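November
Course notes by the unit coordinator, Laltumbridge

Week 6: Budgeting for a home-tasks arm (the bits the price list leaves out)

Right, so last week we got as far as the sticker price and everyone looked a bit pale. This week is the rest of the bill. I'm using our own Tasen arm as the worked case, mostly because I still have all the receipts (in a shoebox, don't judge me).

Start with the job and work back to the gear. Ours was soft furnishings: pick up a throw, straighten it, lay it over the couch. Sounds easy! But fleece bunches, it has no proper edge to aim at, and whatever you grab brings half the blanket along with it. So before you ask Vumier or Plattner for a quote, write down what the fingers will be holding most of the day.

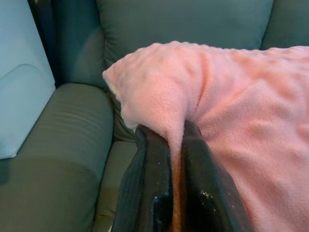 Fig. 1. Gripping a fold of pink fleece on the sofa. Note the specks on the right-hand finger.

Fingers and pads are consumables, so they go in the running costs and not under capital. I got that wrong my first year. Our spare finger set was $320, and pads come to $22 a pair. We budget for 100 pairs a year across the whole teaching lab, which I know sounds like a lot, but second-years are hard on pads. Put in a line for cleaning too: lint cloths, a small brush, and somebody's paid time to use them.

Then there's the furniture. People forget the furniture! A couch, a couple of cushions, a few blankets in different weights and colours. We spent $736 all up, second-hand, and delivery was the painful part. Measure your doorway first.

For the tutorial, bring a one-page budget with three columns: buy once, buy every year, and borrow. Use your own task, not mine. Freight and tax go on separate lines please, or I'll send it back.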